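News > Town > Schools and Families

2 min read

Uniform swap moves to Tresatov Hall as demand grows

The school uniform swap in Bollisell will move to Tresatov Hall this summer after outgrowing the library meeting room, organizers said on 05/07/2025. It will open for two weeks in July and again for the last few days before classes start.

Families can bring clean clothes in any school color and take home what they need. There is no charge, and people do not have to bring anything in order to take something.

Last summer the swap handed out 1463 pieces of clothing to families from 14 schools. Most were shirts and pants in the smaller sizes, which children tend to outgrow before the fabric wears out. Another 368 pieces were left over and have been in storage at the library through the winter.

"We were folding clothes on top of the book carts," said Roswitha Mayrhofer, who started the swap with two neighbors. "People were very patient, but you could not get a stroller through the door."

Tresatov Hall was built in 1872 as a grain exchange and was used for dances and town meetings until its roof began to leak. The repairs were finished last fall. It has a ramp on the Carhuamaca Street side and a parking lot behind the building, and the number 6 bus stops across the road.

The town is letting the swap use the main floor free of charge. Heating and cleaning are covered under the hall's regular budget, according to town clerk Ashwin Warrier.
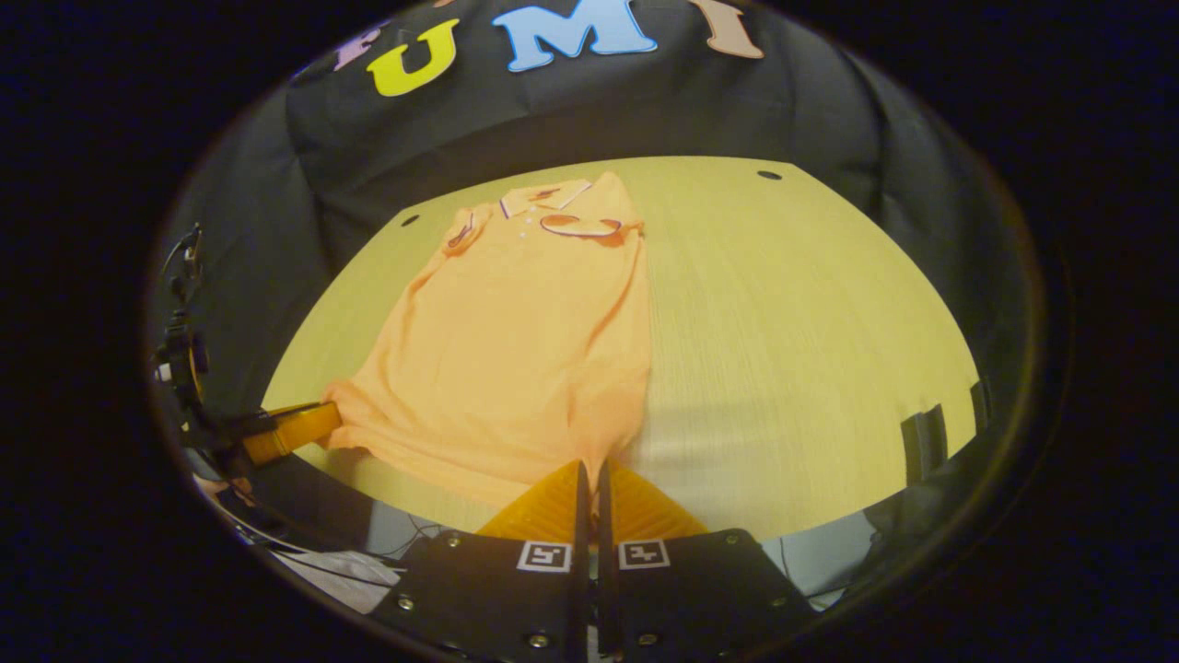 Schools and Families

Polo shirts are the item parents ask for most, Mayrhofer said, followed by gym shorts and sweaters. Shirts with a small mark or a missing button will still be accepted. Parthvathi Lane Tailors is not taking part this year, so mending will be done at a table inside the hall on the first two afternoons.

Shoes will be taken for the first time, as long as the soles are sound. Underwear, socks and swimwear cannot be accepted.

Parvathi Rodrigues, a mother of three, said she spent less on school clothes last year than she had for her oldest child alone the year before. She plans to bring back two bags of things her sons have outgrown.

"The middle one goes through pants like you would not believe," she said. "Shirts last. I have one that is going on its third boy."

Some schools have changed their rules in ways that make swapping easier. Dunodus Elementary dropped its requirement for a printed crest this spring and now allows any plain shirt in the school color. Principal Thirumalai Panicker said the crest added to the price and washed off within a year. The middle school still asks for a crest on sweaters – but sells an iron-on version at the front office.

Clothing can be dropped off at the library desk during opening hours until the end of June, and at the hall after that. Bags should be marked with the size if possible. Larger donations, such as leftover store stock, should be arranged ahead of time with Aishwarya Salian at the library.

Anything left when the swap closes will go back into storage for next year.

Contact the newsroom | Copyright Bollisell Town News | Back to top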